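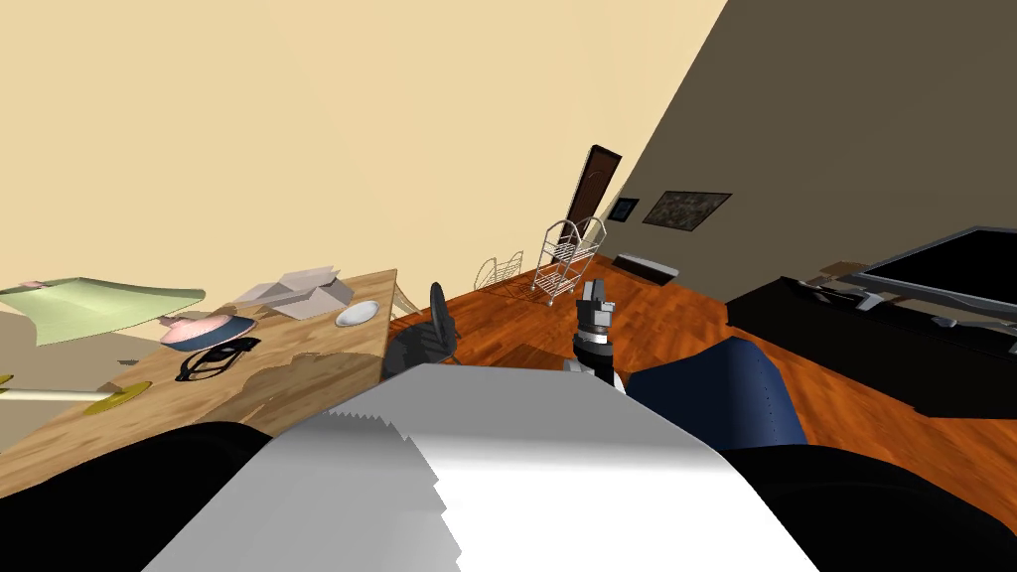 COURSE HANDOUTS / International Mobility / Unit 6

Supporting Documents for a Student Residence Application

This unit covers the papers that accompany a residence application once admission to a program has been confirmed. Students should have read the Unit 3 notes on application forms before the Sunday session.

1. Proof of funds

The consular office must be satisfied that the applicant can pay for tuition and living costs. In the Hurkitz case file, the applicant submits a bank statement showing a balance of 2000 in the local currency, with no account holder named on the second page. The statement was returned. Each page of a financial document must carry the name of the holder, the name of the bank and the period covered.

Where a parent or other sponsor is paying, a signed letter of sponsorship is required in addition to the sponsor's own statements. A letter without statements is treated as incomplete.

2. Translations

Documents issued in another language must be submitted with a certified translation. The original, or a certified copy of it, stays attached. Translations prepared by the applicant are not accepted, even where the applicant is fluent in both languages.

3. Names and spelling

The name on every document must match the passport. Compare the Diker and Palumbo files in the reader (page 88). In the first, a middle name is missing from the school transcript; in the second, a change of name after marriage is supported by a certificate. Only the second was accepted without further inquiry.

Preparation for next session

Read the Jilel file in full and draw up a list of missing or defective documents. Bring a printed copy to class. Written answers are due by the end of October and should be handed in at the department office before 3 p.m.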